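Number Puzzle FAQ

Questions from families and classrooms about the wooden one-to-ten puzzle in the Curkex toy library

Which puzzle are we talking about?

The wooden one with the numbers one to ten and a little picture to go with each. It's the one with the red car under the 1. We get more questions about it than about anything else on the shelves, and I'm delighted, because I love this puzzle! I have been known to do it by myself at closing time.

What age is it for?

We usually suggest it from age three, with a grown-up nearby. Some kids just want to lift the tiles out and drop them on the floor for the first month, and that's fine. By kindergarten most of them have moved on to telling you all about it. If your child still puts everything in their mouth, ask at the desk for the big-knob puzzles and come back to this one later.

How does the matching work?

Each number has its own picture tile right below it, so a child can check a guess without you saying a word. One red car for the 1, two pink ice cream pops for the 2, three blue bars for the 3. Put a finger on each thing, say the numbers out loud, then look up at the numeral. The second half of the board does the same job with 6 through 10, where the counting gets slower and a lot more fun to listen to.

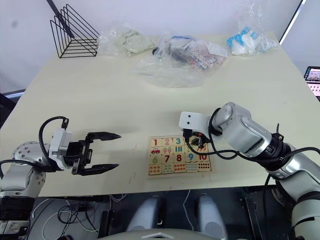

Lev Symonenko wrote to us that his daughter ignores the numerals completely and goes straight for the ice cream, and he wondered whether he should steer her back. I'd leave her to it! Count the ice creams with her a few times and the 2 will start to mean something. Kids come at this from either side - numerals first or pictures first - and they meet up in the middle sooner or later.

Should we take all the tiles out at once?

You can, but with beginners I like to start small. Leave the 1 where it is, take out the next few number tiles, and lay them face up beside the board. Keep 6 to 10 in place for now. A child who has four spaces to fill tends to stick with it, and a child with a whole heap of tiles tends to wander off and find the trains.

Once that gets easy, take out the bottom numbers too, or swap the job around: leave the numerals in and pull out the pictures. That second version is harder than it sounds (try it with the 9).

Do the tiles have to go in order?

Any order you like. Handing over the 2 first is a nice gentle start, with the 1 right there next to its spot. But plenty of children grab the 5 because they're about to turn five, and you can't argue with that. Let them place it, then ask which number lives next door.

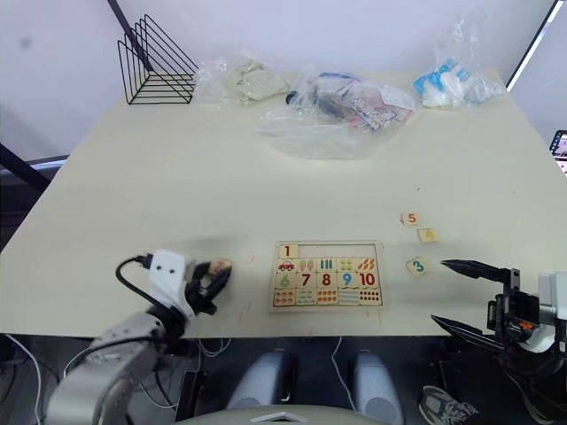
My child keeps putting tiles in the wrong spaces. Should I correct them?

Give it a minute. Point at the picture below and ask, "How many are there?" Quite often they'll spot it themselves and swap the tiles with great ceremony. The 6 and the 9 cause the most mix-ups, and a tile turned upside down is half the trouble, so turn it the right way up before you ask anything.

What kind of table is best?

A big pale one with plenty of elbow room is lovely, and the colored numerals really stand out against it. Push anything else toward the back so the board and the loose tiles have the front to themselves. The floor works too, on a flat rug. On a shaggy rug you will be hunting for the 4 until bedtime.

Can we have other toys out at the same time?

Sure, just keep their pieces separate. Clear bags are great for this, as you can see what's in them without tipping everything out. We have 40 bagged toys on the shelves at Cisora Street, and the bags save us every single Friday, when the after-school crowd comes through.
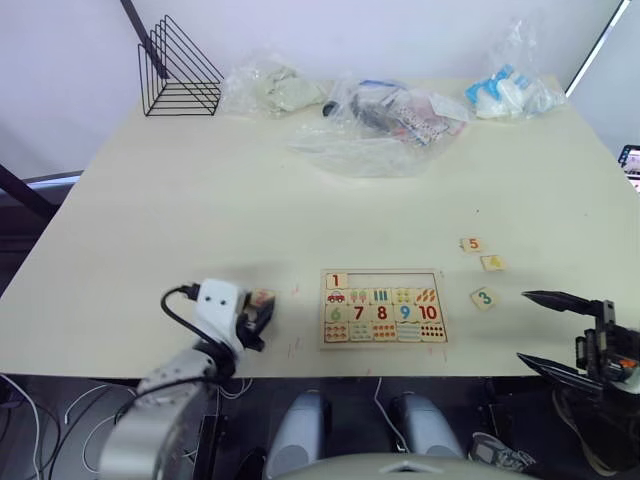
How long can we keep the puzzle?

Loans are for six weeks, and you can renew once if there's no one waiting. October is our busiest month, so reserve early if you want it then.

What if we lose a tile?

Tell us! Please don't be embarrassed, and please don't hold on to the puzzle for weeks while you look. We have a box of spares, and when a tile is truly gone we cut a blank and paint it. Look under the sofa cushions first, then in coat pockets.

How do we clean it?

Wipe the tiles with a barely damp cloth and dry them right away. No soaking, and keep it out of the dishwasher. Leave the tiles out of the board overnight before you put them back.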